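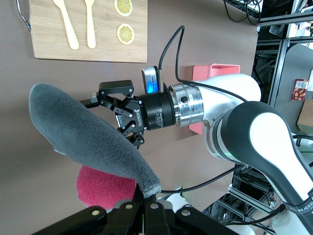 Mein Wasserkocher war nach drei Wintern innen so weiß, dass ich den Boden nicht mehr gesehen habe. Wir haben hier im Ort sehr hartes Wasser, der Versorger gibt 267 Milligramm Kalk pro Liter an. Lange habe ich Entkalker aus der Drogerie genommen, dann Essig, und seit Oktober nehme ich Zitronensäure als Pulver. Frische Zitrone, in Scheiben wie die zwei auf dem Holzbrett, reicht dafür nicht aus. Die kommt bei mir in den Tee.

Lesezeit: 1 Minute

Zwei gestrichene Esslöffel Pulver auf einen Liter kaltes Wasser, einfüllen, 40 Minuten stehen lassen, ausgießen, zweimal nachspülen. Nicht aufkochen - in der Hitze bildet sich Calciumcitrat, und das sitzt fester als der Kalk vorher. Das habe ich beim ersten Mal falsch gemacht und dann doch mit einem Holzlöffel gekratzt.

Für die Kaffeemaschine gilt das Gleiche, nur dass ich dort die halbe Menge nehme. An Marmor und Emaille gehe ich mit Säure nicht. Den Duschkopf lege ich über Nacht in eine Schüssel, am Samstagmorgen ist er dann wieder frei.

Lăcrămioara Costache hat gefragt, ob sich ein Filter lohnt. Ich hatte einen, die Kartuschen waren mir auf Dauer zu teuer. Das Pulver kaufe ich jetzt im Eimer und fülle es in ein Schraubglas um.

Drucken | Per E-Mail senden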